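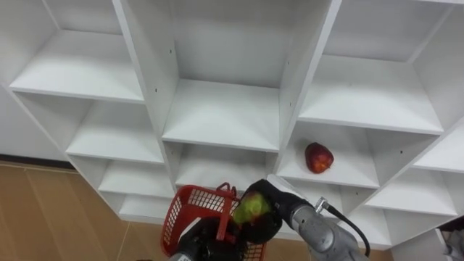
3 min read

Flemcombe Bean Notes

A data card for 2000 handwritten grower notes about beans, typed up and free to reuse.

What's in the set

People who grow beans write wonderful notes about them. They write on seed packets, on the backs of receipts, on masking tape stuck to jar lids, and once on a paper plate. The Flemcombe Seed Exchange has been saving these notes for as long as it has been swapping seed, and this set is the first time they've been typed up in one place where you can sort them and search them (and lose a whole evening to them, as I did while writing this).

Each record is one note about one bean sample. There are 2000 records covering 400 named varieties. Most are common beans, both pole and bush. Runner beans come next, then cowpeas and favas, with a small and very lovable group of limas. Soybeans are left out for now because the exchange keeps those in a separate ledger with its own numbering.

Files

beans.csv: one row per note, UTF-8, comma separated
varieties.csv: one row per variety name, with known alternate spellings
growers.csv: grower codes and general growing area, no names
CHANGES.txt: what moved between version 1 and version 2

Fields in beans.csv

note_id: unique, never reused
variety_id: matches varieties.csv
grower_code: matches growers.csv, blank if the note was unsigned
habit: pole, bush, half-runner, or unknown
seed_color: free text, exactly as the grower wrote it
sown: month only
first_pick: month only
dry_pick: month only, blank if the crop was all eaten green
saved: yes, no, or unclear
note_text: the full note, spelling left alone
typist: initials of the person who typed it

Please read seed_color before you try to clean it up! We talked about mapping it to a fixed list of colors, and then Hadiza Oyelaran read out "like a pinto that fell asleep in the coffee" and the fixed list was dropped on the spot. If you need tidy categories, build them in your own copy, and send them along if they work well.

How the notes were typed

Hadiza and Obinna Adebisi did most of the typing, with Chukwuemeka Ugwu handling the favas. Every note was typed by one person and read against the paper by another. Where the two readings didn't match, Bukola Sani made the call, and the losing reading is kept in square brackets at the end of note_text. Bukola grew up around seed growers and can read pencil that the rest of us had given up on.

Words that couldn't be read at all are marked [?]. A run of three or more unreadable words is marked [...]. Drawings are marked [drawing] with a few words on what they show. There are more drawings than you'd expect, mostly of pods, and one very careful drawing of a groundhog.

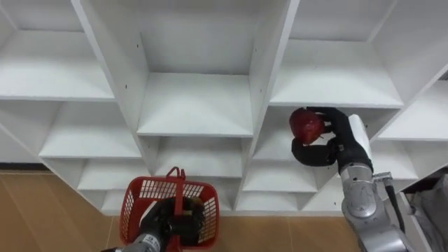 White cubby shelving, open fronts.

Samples and storage

The notes belong to physical samples, and those are worth a few words because people ask. Beans are dried in the pod, shelled by hand, and given a night in the freezer before they join the collection. Jars are filed by variety_id, so a name change in varieties.csv doesn't mean moving any glass. Small samples are not split. If a jar holds only a handful, it's grown out first and shared later.

You can request seed for most varieties between January and the end of March. Quote the variety_id, please, and not just the name. The set includes 3 different beans called Grandma's Greasy, and all of them are delicious, but they are not the same bean.

Known problems

Names are messy. The same bean can travel under several names, and one name can cover several beans. We only merged records when a grower said outright that two names meant the same seed. Expect duplicates that look obvious to you. You may well be right, and we'd love to hear about it.

Dates are thin. Older notes tend to say "after the lilacs" or "when the creek was down." The three month fields are blank for these, and the wording stays in note_text.

Good years are overrepresented. People write more when the crop is great. A missing note doesn't mean a failed crop, and yields shouldn't be worked out from this set.

Growing areas are broad on purpose. Some growers live down a road with very few mailboxes on it, so growers.csv stops at the valley level.

Good uses

Tracing how a name spreads from one valley to the next is my favorite, and Adebayo Igwe has already started a map of the half-runners that makes me want to get in the car. The notes are also terrific for planning a garden, for teaching kids how to read a table, and for anybody who studies the way people talk about food plants. The cooking remarks deserve a cookbook of their own. Search note_text for "ham" and see what I mean.

Changes in version 2

Cowpeas added
typist field added
Month names spelled out in full
Unsigned notes no longer share a placeholder code
Two long notes that had been chopped at a comma are whole again

License and credit

Use it for anything you like, including things you sell. Please credit the Flemcombe Bean Notes and the growers who wrote them. If you quote a note in full, include its note_id so the next reader can find it.

Fixes and additions

Corrections go to Bukola, with the note_id and the reading you think is right. New notes are welcome in any form, typed or scribbled. If you're mailing paper, put it in an envelope of its own, away from the beans. Weevils like paper too.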